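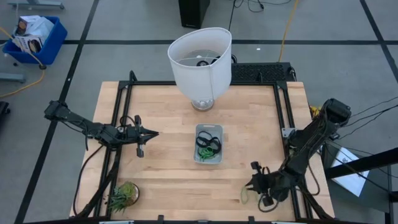 Why does a live event buffer when recorded shows on the same service play fine?

A recorded show is stored in small pieces, and the player can pull several minutes of them ahead of time. A live stream offers only the last few seconds, so any dip in the connection reaches the screen almost at once. Most fixes for live buffering are fixes to the home network.

Start with the cable. A television or streaming box plugged into the router with an Ethernet cable will nearly always hold a live stream better than the same device on Wi-Fi. Flat cable fits under a carpet edge or behind a baseboard. Many televisions have an Ethernet port limited to 100 Mbps, which is still far more than a single 4K stream uses.

If a cable is not possible:

Put the device on the 5 GHz band if it sits in the same room as the router, and on 2.4 GHz if there are two or more walls between them.

Move the router out of the TV cabinet. Closed doors and the metal back of the television both weaken the signal.

Pull a streaming stick away from the HDMI port with a short extender. The sticks run warm, and some slow down when they do.

Pause cloud backups and game downloads on every other device before the opening match. A console left in rest mode will often pick Saturation Hour – our name for the start of any main card – to fetch an update.

We tested on a Wukinex router with a 400 Mbps line. With a console downloading at full speed, the stream dropped to standard definition within a minute. With the console capped in the router's bandwidth menu, it stayed in HD through the whole show. The menu is usually called QoS or Device Priority.

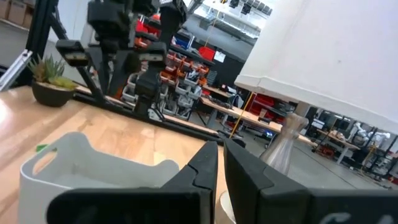
Filed under: TV & Streaming > Event Night

Sign in early. Login servers take the most traffic in the last few minutes before a show, and a password reset email can be slow to arrive. Open the app 2 hours ahead, check for an app update, play any recorded title for a minute, then leave the device on.

Check the number of streams your plan allows. A tablet left playing in a bedroom counts as one. The account page normally has a "sign out of all devices" option, but it can take a while to apply, so it is better used in the afternoon than at the bell.

Turn off motion smoothing. On Banley sets it is under Picture > Advanced > Clarity. On Plarkden sets it has its own button on the remote. Smoothing adds delay and puts a halo around fast movement in the ring.

For sound, set the audio output to PCM if the commentary drifts away from the picture. The Dimitriou soundbar we use needed a delay setting of 132 ms to line up over Bluetooth, and none over HDMI ARC. Set the delay with a talking head on screen, not with crowd noise.

If the stream stops, work in this order:

1. Back out to the app's home page and re-enter the event.
2. Force close the app and open it again.
3. Restart the streaming device.
4. Restart the router. Leave this one for last – it can take several minutes to come back.

Most services post the full replay once the live show ends. Turn off autoplay previews and notifications if you plan to watch it the next day, as thumbnails frequently show the result. Downloads for offline viewing may be removed after a set period, and an 8 GB card will hold very little at the highest quality setting.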